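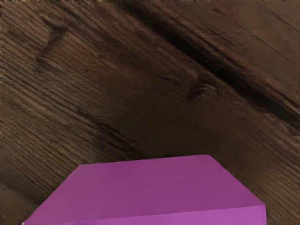 Purple block, dark wood. You will come to know both.

Josberg is looking for a simulation reviewer
Posted 27 October 2018

In March, Castillo, our picking software, took over the first pass on handling trials. Before that, people in the packing hall tried each awkward item by hand and wrote down what went wrong. Now the trials run as rendered scenes overnight, and somebody has to come in at nine and disagree with them.

That would be you. The post is 27 hours a week at our Drumia site, with 2 late shifts a month. You will look through up to 200 rendered views a day and note anything a packer would find daft. You will sit beside the packers, who have opinions and will share them whether or not you have your coat off.

Nobody lost a job over Castillo, though several people lost the part of it they grumbled about and now grumble about missing it. Part of your work is getting what they know into the notes before it retires to the seaside.

The test items are not all easy boxes. One is a round ceramic plate with broken edges, plain tan filler and brown rings, and the packers have 19 separate views on how to lift it.

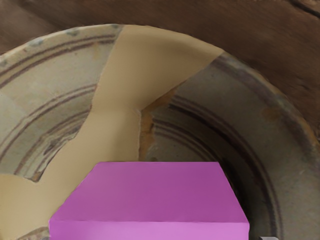 How to apply

Write to Maribeth Mercado at our Momska office. One page is plenty. Tell us about a time a machine was sure of itself and you weren't. Warehouse experience counts for more than a degree.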